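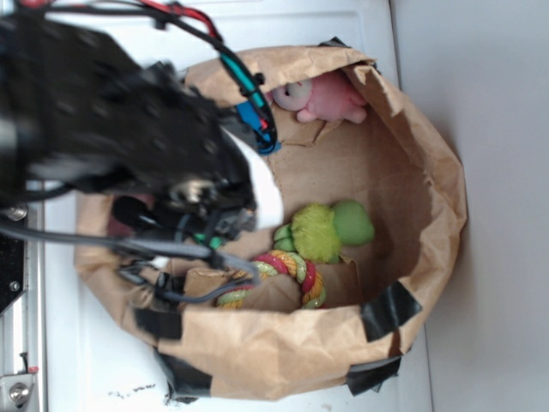 Figure 1. Robot arm over a round brown paper container holding plush toys and a rope toy.

4. Who may prosecute, and who pays

4.1 The private prosecutor in consumer matters

The right of a private person to bring a criminal charge is usually praised in lectures and discouraged everywhere else. Our file set contains 724 private summonses, all of them for alleged offenses in the sale of goods, and the first thing they show is how little the right is used by the people it is said to protect. Most were started by companies. Tenen alone accounts for more of them than all the individual shoppers put together, and its targets were nearly always its competitors.

The dispute between Tenen and Viltel is typical. Tenen alleged that Viltel had sold children's goods with a false safety statement on the label. The public prosecutor had looked at the same label and declined to act, in a letter of two sentences. Tenen then laid its own charge, in the public interest, as it told the court at some length. The public interest happened to peak in November, when both firms were bidding for the same shelf space.

The court did not find this troubling. Following Živković, it held that a mixed motive is no bar to a private charge so long as the evidence would support a conviction. We think that reading is too generous. Živković concerned a tenant who disliked her landlord, and dislike is a cheap motive. A firm that stands to gain a contract has a reason to keep a weak case alive, and the longer it stays alive the better the reason gets.
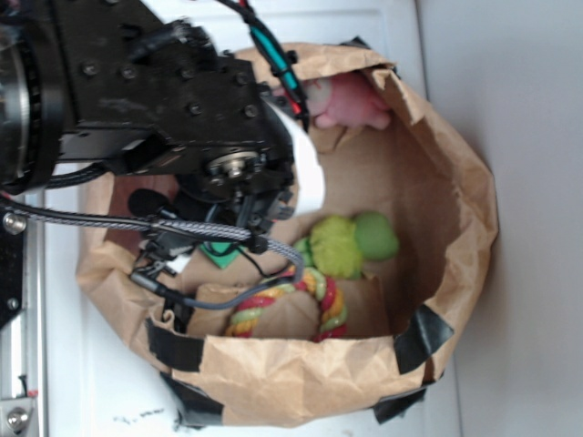
A stricter test was tried in Evow, where the judge asked whether the prosecutor would have brought the case with no rival in sight. The question is a good one, though the answer will always be yes if the prosecutor is the person asked. Evow's charge was stopped as an abuse of process, and the ruling has been followed in 14 later cases - five of them involving Evow again, now on the receiving end.

4.2 Costs

Costs orders explain a good deal of this behavior. A private prosecutor who acts properly may recover its expenses from public funds even when the defendant is acquitted. The sums in our files run up to 2,872 per hearing, before anyone has called a witness. For an individual the money arrives late and the lawyer wants it early. For a company it is a tolerable wait, and the filing fee compares well with the price of advertising.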